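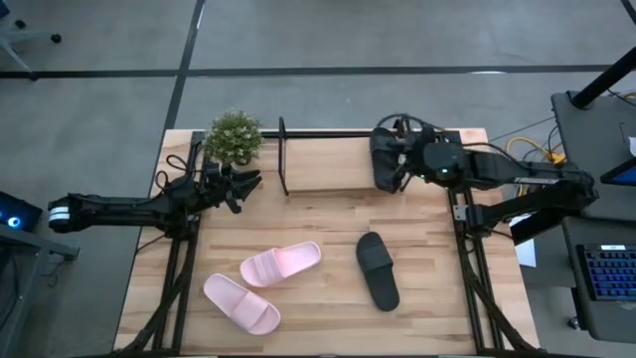 Two pink slides and a single black slide on a butcher-block tabletop

Home | Clothing | Footwear | Index A-Z

Slide (footwear)

Filed under: Footwear > Open shoes
4 min read

A slide is a backless, open-toed sandal held on the foot by a wide strap or straps across the instep. It has no heel strap, lace or toe post, and the wearer puts it on by pushing the foot forward under the strap. Slides are worn indoors, at swimming pools, in changing rooms and for short trips outside. The names slider and pool slide are also in use, the first mainly in British shops.

The slide is distinguished from the flip-flop, which has a post between the first and second toes, and from the mule, which usually has a closed front. A clog may also be backless but normally encloses the toes.

Construction

A slide consists of a sole and an upper. In moulded slides the two are formed as a single piece, commonly from ethylene-vinyl acetate (EVA) foam. The material is light, takes pigment well and absorbs very little water. In assembled slides the strap is cut separately, from synthetic leather, rubber or fabric, and is glued or stitched between the footbed and the outsole.

The footbed is the surface on which the foot rests. It is often given a shallow heel cup and a raised rim, which limit sideways movement in the absence of a back. Many footbeds carry a pattern of ridges or small studs for grip when the foot is wet. Thick-soled types, sold as cushioned or pillow slides, became common in household use after the single-piece moulding process was adapted to deeper soles. The Gomico house slide, an early thick-soled model in the Dutch market, had a footbed 25 mm deep at the heel.

Straps are of 3 general kinds:

Fixed single strap -- one broad band, moulded or glued, with no adjustment.
Adjustable strap -- a band in two parts, joined by hook-and-loop tape or a buckle.
Double strap -- two narrower bands set one behind the other, each fixed or buckled.

Left and right

Most slides are made as distinct left and right shoes. The difference is seen in the outline of the sole, which curves inwards along the arch, and in the strap, which is frequently cut higher on the inner side. A few cheap indoor types are made straight, so that either shoe fits either foot. Darneck supplied straight slides to guest houses in cartons of 800, unpaired and sorted by size alone. 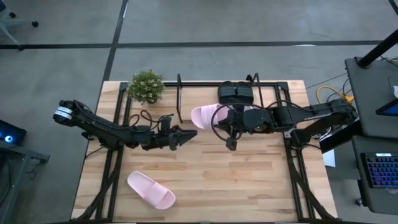

Storage and pairing

Slides are usually kept near a door or beside a bath, on the floor or on a low rack. Having no laces or buckles to fasten together, they separate easily, and a household with several pairs of the same shape will depend on colour to match them. The common arrangement is side by side, toes pointing the same way. Where space is short the shoes are laid sole to sole on their edges, or one is turned end for end so that the wide front of each lies beside the narrow heel of the other.

Moulded foam slides should not be stacked under weight for long periods. Riet Bakker, in notes on household footwear prepared for the retailer De Bruijn, recorded that straps flattened in storage recovered only in part once the load was taken off.

Care

Foam slides are washed by hand in lukewarm water with mild soap and dried in the shade. Strong heat, as from a radiator or a parked car, can shrink the sole and curl the toe. Fabric straps dry more slowly than the footbed and may hold odour.

See also: Clog; Flip-flop; Mule; Shoe rack

Last revised August 2025 by Ineke Willems

Previous: Skate shoe | Next: Slipper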